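Equipment planning mtg, kitchen bench automation - August
Started 9.40, Volker late (parking), joined at item 2

**Present:** Marcela Říha (chair), Volker Schmieder, Rostislav Machala, Jarmila Dvořáček, Svetozár Matoušek (minutes, so blame me for spelling)

**Apologies:** none recieved

## 1. Last minutes

Accepted. One fix from Jarmila: the service quote was ex GST, minutes said inc. Changed in the master copy.

Carried over from last time:

- Floor loading letter for the Gavcombe unit. Rostislav has it, landlord signed. Closed.
- Spare controller, yes or no. See item 4.
- Old bench saw still in the loading bay. Still there. Jarmila to list it for sale this month or it goes to the tip.

## 2. Where the Ponberg job is up to

Marcela ran through it quick for Volker. Ponberg want a bench-tidying demo in their staff training kitchen: arm picks small items off the counter by the sink and puts them where they're told. Not washing up, not cooking. They have asked about washing up again. Answer is still no for this stage, Marcela to put that in writing.

Simulation first, real arm after. Everyone fine with the order. Volker's worry is that sim drags on and the hire window for the arm gets eaten. Discussed. Agreed sim work gets a hard stop and whatever isn't going by then is dropped from the demo list.

Sim status (Rostislav):

- Kitchen model loads, L-shaped bench with the sink in the corner. Marble look is staying, Ponberg's own bench is a plain laminate but he's not redoing textures.
- Object set partly in. Mix of kitchen stuff and odds and ends on purpose, sponge, lettuce, a pencil, dish with handles etc.
- Small flat things are the hard ones. Fingers come straight down and there's not much to get hold of. Wants more trial runs before he says which objects are safe for a live demo.
- Clearance at the sink edge still being looked at. Arm base position not final, see item 3.
- Grasp log is a mess, columns changed halfway through. He'll tidy it.

Target is 200 logged runs per object before anything gets ticked off. Svetozár asked if that could be less for the easy ones (sponge). Rostislav says no, same for all, otherwise can't compare. Left at 200.

## 3. Buy or hire the arm

Main item, took most of the hour.

Options on the table:

| Option | For | Against |
|---|---|---|
| Hire, three months | No capital spend, goes back after | Dearer if we extend, waiting list |
| Buy new | Ours, can use on other jobs | Lead time, capital approval needed |
| Buy ex-lease | Cheaper, quick | Warranty short, unknown hours on joints |

Volker strongly for buying new. Says we've hired three times in two years and had nothing at the end of it. Marcela not against but capital round is shut until next quarter and Ponberg won't wait. Jarmila wants to see hours on any ex-lease unit in writing before she'd look at it, had a bad one on the Kováčik job (wrist joint, two weeks lost).

Svetozár asked whether the arm we buy has to match the one in the sim. Rostislav: strongly prefer yes. Different arm means different reach and different gripper mount, and he'd be redoing a good chunk of the planning. Could be done but wants it costed as labour if we go that way. Noted.

Mounting. Three ideas: bench clamp, floor pedestal, overhead gantry. Gantry out, ceiling at Ponberg is plasterboard and nobody wants to be drilling in to find joists. Clamp puts load on Ponberg's bench edge and they've got a timber strip there they're fussy about. Pedestal preferred. Takes up floor space though, and their kitchen is tight near the fridge. Jarmila to measure on the site visit.

**Decision:** hire for the Ponberg demo. Same model as sim. Pedestal mount unless Jarmila's measurements rule it out. Volker to write up a purchase case in parallel for the next capital round, two pages max (Marcela's words).

Volker asked that it be minuted he thinks hire is a false economy. Minuted.

## 4. Budget lines

Jarmila had the sheet up. Ellia is supplying the pedestal, fasteners and cable kit.

- Pedestal freight, $118 to Gavcombe. OK. Do not pay the express rate again.
- Replacement finger pads, $200 allowance. Rostislav says they wear quick on rough surfaces. Approved.
- Guarding and floor tape. Jarmila has put in $2,000. Long chat about this. Volker thinks tape and a sign will do. Marcela does not, there'll be trainees walking through. Stays as is, any left over goes back to contingency.
- Spare controller. Not on a hire. Hire firm swaps it if it dies. Volker to check how fast, get it in writing. Item closed otherwise.
- Real objects for the bench. Rostislav wants a physical set that matches the sim set as near as he can get. Supermarket run basically. Petty cash, keep receipts. Lettuce to be bought on the day or get a plastic one. Plastic one behaves differently in the gripper acc. to Rostislav. Buy both.
- Workstation upgrade for sim. Not approved this round. Rostislav can use the Kováčik machine out of hours, needs to ask for the login.

Contingency unchanged. Jarmila happy to send the sheet round once freight is confirmed.

Marcela asked for insurance to be checked for hired plant on a client site. Last certificate may not cover it. Jarmila to ring the broker.

## 5. Safety and site

Risk assesment is the old template, doesn't mention trainees at all. Svetozár to redo. Needs:

- reach zone marked on a floor plan
- who holds the e-stop and where they stand
- water near electrics, sink taped off or tap isolated for the demo
- cable run, no trailing across the doorway
- what goes on the bench and what doesn't (no knives on the real bench, full stop, doesn't matter what's in the sim)

Last point had some argument. Rostislav wanted at least one long flat utensil for variety. OK for a plastic spatula. Nothing with a blade.

Power at Ponberg: two double outlets behind the bench, one shared with the urn. Ask them to have the urn off that day. Volker will mention it, he's on the phone to them anyway.

Lifting the arm on to the pedestal is a two-person job. Rostislav and Volker. Not Svetozár (shoulder).

## 6. Timeline

Kept loose on purpose.

1. Sim runs finish, object list locked
2. Site measure, pedestal or clamp confirmed
3. Hire order placed. Can be held without deposit for a fortnight, after that they release it
4. Bench set up at Gavcombe, dry runs with the real objects
5. Move to Ponberg, day before the demo, not the morning of

Volker wanted steps 3 and 4 earlier. Rostislav ok with placing the order before object list is locked as long as the model doesn't change. Agreed, place the order after the measure regardless.

If the hire firm can't hold a unit, come back to this group by email, don't just take a different model.

## 7. Other business

- Ellia rep wants to come and show us a vacuum gripper. Rostislav interested, might suit the flat items. Half an hour, tea provided, no commitment. Svetozár to book. If it's any good it's a separate request, not out of this budget.
- Key for the Gavcombe unit. Only two sets, both with Volker. One to Jarmila please.
- Ponberg want something for their newsletter. Marcela will write it. Sim picture OK to use if labelled as sim, they'll think it's their kitchen otherwise.
- Heater in the back room is dead. Logged with the landlord.

## Actions

| Who | What | By |
|---|---|---|
| Marcela | Letter to Ponberg re scope, no washing up | this week |
| Marcela | Newsletter para | when they chase |
| Volker | Hire quote, swap-out time in writing | before order |
| Volker | Purchase case, two pages | next capital round |
| Volker | Urn / power with Ponberg, key to Jarmila | this week |
| Rostislav | Tidy grasp log, continue runs | ongoing |
| Rostislav | Labour cost if arm model changes | next mtg |
| Rostislav | Shopping for real object set | before dry runs |
| Jarmila | Measure kitchen, pedestal space by fridge | site visit |
| Jarmila | Insurance, broker | this week |
| Jarmila | Bench saw, sell or tip | end of month |
| Svetozár | New risk assessment | before site move |
| Svetozár | Book Ellia rep | next fortnight |

Closed 10.55. Next one same time, Rostislav to bring numbers for the flat objects.

Attachment A, from Rostislav, goes with item 2: 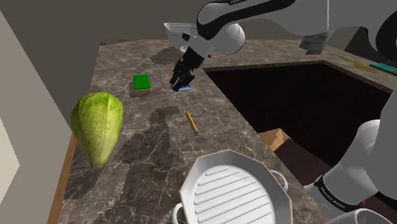

*Att. A. Sim bench, gripper down over the small light-blue item left of the sink.*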